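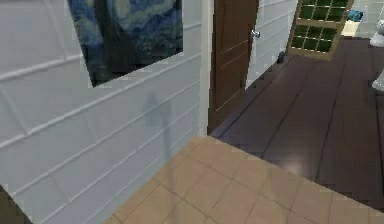

Tile is harder to hang things on than drywall, and most of the trouble comes from rushing the first few minutes. I have put up hooks, rails, shelves and mirrors in four kitchens and more bathrooms than I would like, and I have cracked tiles in several of them. Look at the wall first. Large rectangular tiles in offset rows, like the white ones here, give you plenty of flat face to work with, but the vertical joints don't line up from one row to the next, so you can't use them as a plumb line. Use a level. A framed print such as this "Starry Night" is about the easiest thing you can put on tile, and a good one to practice on before you try a shelf.

## Drill or stick?

Adhesive strips and hooks are fine for light things: a dish towel, a small print, a calendar, oven mitts. Read the weight on the package and stay at half of it. Steam and grease both shorten the life of the glue, so keep adhesive hooks away from the stove and the kettle.

Anything with glass in it, anything that gets pulled on, and anything that would hurt if it fell should be screwed in. That covers mirrors, towel bars, knife racks and spice shelves.

## Getting adhesive to hold

1. Wash the tile with dish soap and warm water. Rinse.
2. Dry it, then wipe with rubbing alcohol on a clean cloth. Don't touch the spot afterward.
3. Press the strip down hard for 40 seconds, all over, edges included.
4. Leave it overnight before you hang anything on it.

Keep the strip on the face of the tile. If it bridges a grout joint, air and moisture get in behind it and it lets go, usually at night. Textured tile is a poor surface for strips in general. My neighbor Zulmira Mendes has a textured backsplash and went through two packs before she gave up and drilled.

To take a strip off, pull the tab straight down along the wall, slowly. If the tab snaps, warm the strip with a hair dryer and saw behind it with dental floss. Leftover glue comes off with cooking oil left on for ten minutes, then soap.

## Drilling without cracking anything

Turn the hammer setting off. I will say that again further down.

For ordinary ceramic wall tile, a carbide spear-point bit is enough. For porcelain you need a diamond bit, and you need to keep it wet. A sponge held under the bit does the job.

- Put two layers of masking tape over the spot and mark on the tape. The bit won't wander.
- Stay at least an inch from the edge of the tile. Corners crack first.
- Start slow, with light pressure. 300 rpm is plenty until you're through the glaze.
- Once you are through the tile, change to the right bit for whatever is behind it.
- The hammer setting stays off until you're past the tile — and only goes on then if there is brick or concrete back there.
- Fold a sticky note in half and stick it below the hole to catch the dust.

Push the plastic anchor in until it sits just below the surface of the tile. If it stops short, don't hit it. Clean out the hole and try again, or trim the anchor. An anchor that expands inside the thickness of the tile can split it when you drive the screw.

Some people prefer to drill in the grout, which is easier to patch later. That works if the joint is wide enough for the anchor. With narrow joints you end up chipping two tiles in place of one.

Never drill straight above or below an outlet, a switch or a faucet.

## Getting two screws level

Lay a strip of masking tape across the back of the frame or shelf, over both hangers, and poke a hole in the tape at each one. Peel it off, stick it on the wall, level it, and drill through the holes. Faster than measuring, and I get it right more often.

Small frames tend to slide on glazed tile. Put a felt or rubber bumper on each bottom corner, which also leaves a gap for air behind the picture. In a bathroom, wipe behind it once a month.

## Filling an old hole

Pull the anchor with a screw turned partway in and a pair of pliers. Vacuum out the dust. Fill with matching grout or white epoxy filler, slightly proud, and shave it flush with a razor blade once it has set. On white tile, you will stop noticing it within a week. On colored tile, hang something over it.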